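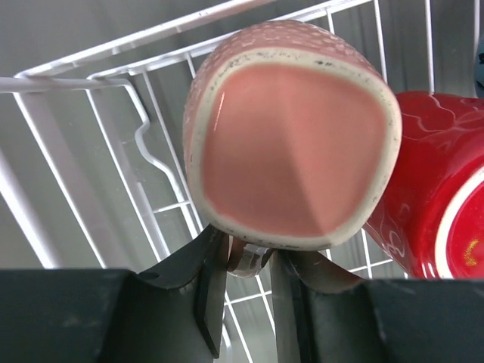
No. 26

I changed the water softener settings in March and have been logging the results. The supply at Werside is hard, and the old unit was set to regenerate every 800 gallons whether the resin needed it or not. Freya Staniforth, who had the same model before me, set hers by test strip instead, so I copied her method.

Procedure: draw a sample from the cold tap at 6 a.m., before anyone showers, and record hardness and the meter reading. When the strip first shows a change, subtract a reserve and use that as the new interval. Mine came out at 300 gallons. That is lower than the factory number - the resin is old and has lost capacity. 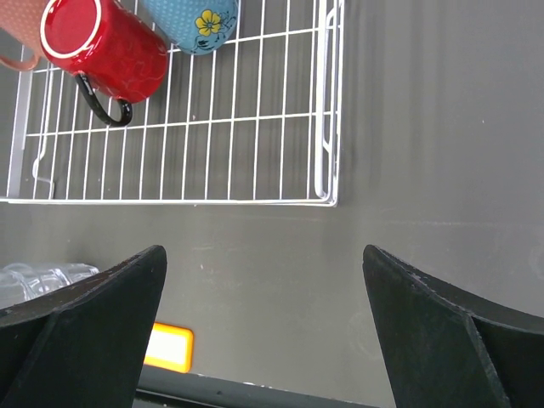
White wire dish rack on a gray surface.

Salt use went up, as expected. Scale in the kettle is down to a thin film at the waterline. The shower head I have not checked.

Stuart Rowbotham asked whether new resin would be cheaper over time. Probably. The Lotent refill is a full afternoon with the tank drained - I will price it after the next bag of salt and post the log with it.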